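Gripper notebook, pad comparison, day 2
June 4, 2022
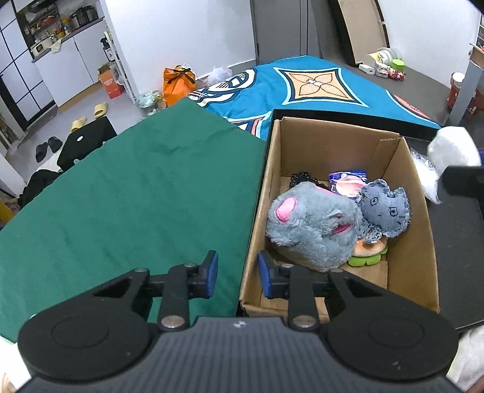
Hand-held unit, blue pads on, toy box.

Picking up from yesterday. Question is still whether we stay with the blue pads or go back to the ribbed black ones before we send the second unit to Surside. Pieter wants an answer before he orders more. Same box for everything, same operator (me), cloth left where it is.

Set A, blue pads. 41 grasps. Set B, ribbed black, 41 grasps. Swapped pads halfway and then swapped back for a short repeat, because I did not trust my own hands after lunch.

Item by item, in no order:

Plush — easy with either set. Both pads just sink in. Only trouble is over-closing, you get a fistful of fluff and the linkage loads up on one side. Felt the left finger lag a bit. Check this again with the cover off.

Beads — bad. Blue pads pinch one or two strands and the rest swing. Ribbed ones catch better, but then don't let go, had to shake the tool over the box to get rid of them. Release matters more to me than pickup here. Call it a draw, neither good.

Denim face toy — thin and flat, so it's all about fingertip angle. Blue pads fine if I come in at the frayed edge and nearly scrape the cardboard. Ribbed pads skate over it. Four misses in a row, then one good one, then I got annoyed and moved on. Clear win for blue.

Burger — small, glossy, hard to get at when it's under the denim one. With blue pads it stays put as long as I get it across the bun. Ribbed shot it into the corner twice. Carys says try it from the green side and not the top. Will do.

Package — leans on the far wall, tips forward when touched. Blue grips almost too well, creases it. Ribbed slid down the face but held at the bottom edge. Not sure this one tells us anything about pads, more about approach.

Box walls are a pain. They're tall and the two big housings on the tool want to hit the rim before the fingers get to the floor on the near side. Workaround is to tilt the whole thing back, which puts the pads out of parallel, which then makes the flat items worse. Sebastian arm mount will have the same problem, only it can't cheat with its wrist like I can. Ask Irstead if the longer fingers exist yet or are still a drawing. 15 mm extra would do it.

Controller stuff: ran the first half on the old Benness board and second half on the new firmware. Should NOT have changed two things in one day, I know. Only the short repeat is really clean. Difference I noticed is in the width readout. Old firmware jumps near full close, new one is smooth but reads a touch wide with the blue pads on. Pads are thicker, zero was set with the ribbed ones. Re-zero every time pads are changed, writing it here so I stop forgetting.

Totals so far, both days, all items: 214 grasps logged, 138 with blue. Not going to work out success rates untill the misses are tagged properly. I marked "slip" and "never had it" with the same key for the whole first hour. Idiot.

Pad wear: blue ones pick up fluff, gets worse through a run. Wiped with alcohol between sets, seemed to bring the grip back but that's a feeling and no number behind it. Glue line on the left pad looked ok when I took it off. Right one needed a blade to come away, so adhesive is not the weak spot Pieter was afraid of.

Pins — the upper joints squeak when closing fast. Drop of the light oil, no more than that, last time it got on the pads and we lost an afternoon.

Leaning blue. Reasons are the denim toy and the burger, flat things and small shiny things, and that's most of what the Surside people care about. Beads I would leave out of the decision.

To do
re-tag misses from the first hour
25 more ribbed on the burger, from the side, new firmware only
re-zero, then measure the width offset with the calliper
left finger lag, cover off, look at teh linkage
mail Irstead about the fingers
Carys to do a set blind without seeing my notes, her grip is lighter than mine and I'd like to know how much of this is just me squeezing

Pieter, if you read this before I get in — don't order the ribbed ones yet. Spare blue pads are in the drawer under the scope, two pairs left.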